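How to Plan and Budget for a Two-Arm Tabletop Robot Bench

If you have been asked to put numbers next to the words "robot bench" on a planning sheet, I feel for you, because the arms are the easy part. They come with a price on them. Everything else (the rail, the walls, the cables, the odds and ends you will want to pick up) comes from six different places and tends to get remembered after the money is gone. We set up our bench at the Sarkgate workshop one piece at a time, and I would love for you to do it in a better order than we did!

Before you start, you will want a tape measure, a rough sketch of your room, and a quiet hour or so.

Step 1. Write down the job before you shop

Put one plain sentence at the top of the page. Ours was "move small household things in and out of a tray, using either arm." That sentence settled a surprising number of arguments later on. It told us we needed reach across a table and a simple two-finger gripper, and that we could leave the fancy heavy-lifting models alone.

Step 2. Measure the table and draw the reach

Draw the tabletop to scale, mark where each arm will bolt down, and sketch how far each one can comfortably go. You want the two areas to overlap in the middle, where the tray will live. If they only just touch, buy a smaller table or move the mounts closer together – do this on paper, where it costs you nothing.

Step 3. Price the frame, the rail and the walls together

Aluminum extrusion looks cheap by the foot and then the brackets, bolts and end caps arrive on the bill. Ask for one quote covering the front rail, the corner posts and the mounting plates. We got ours from Trerkau, and the cutting charge alone was $198, a line I had left off completely. Put the wall covering in the same quote if you can. A patterned wall needs to run all the way around the back and both sides, so measure all three before you order.

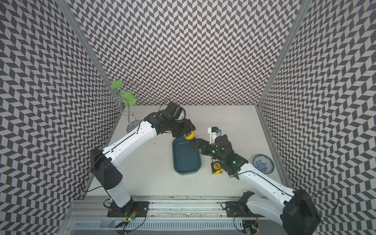
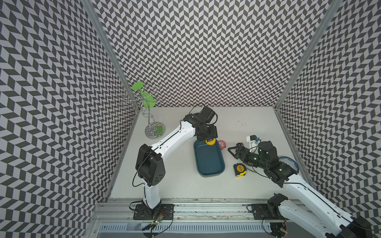 Tape measures and the teal tray, with both arms at the table.

Step 4. Make a line for cables and small electronics

I would set aside $1000 for this and be glad if some comes back. Cables need enough slack to follow the arm through its whole swing, and the ones in the box are usually sized for somebody else's table. Count on spare power leads, mounting bits for the small boards, and a box of cable ties bigger than you think is reasonable.

Step 5. Budget for the everyday objects

It feels silly to write "plates, cups, tape measures" on an equipment request, but please do it anyway. Buy 2 of anything you expect to use often, and choose things your local hardware or kitchen store keeps in stock all year. Start with sturdy items and save breakable ones until you trust your setup.

Step 6. Ask for spares in the first order

Gripper fingers wear, and a replacement ordered on its own can cost nearly as much in shipping as in parts. Our supplier, Kemeys, was happy to add a spare set when we asked before signing. They were a good deal less flexible in April, when we asked again.

Step 7. Hold something back

Our second bench, over at Emwood, had a reserve of $2000, and we spent over half of it before the first full day of work. Most of it went on electrical outlets and a sturdier floor mat. Keep your reserve on its own line with its own name, and check with whoever signs the form whether it can carry over into the next budget year.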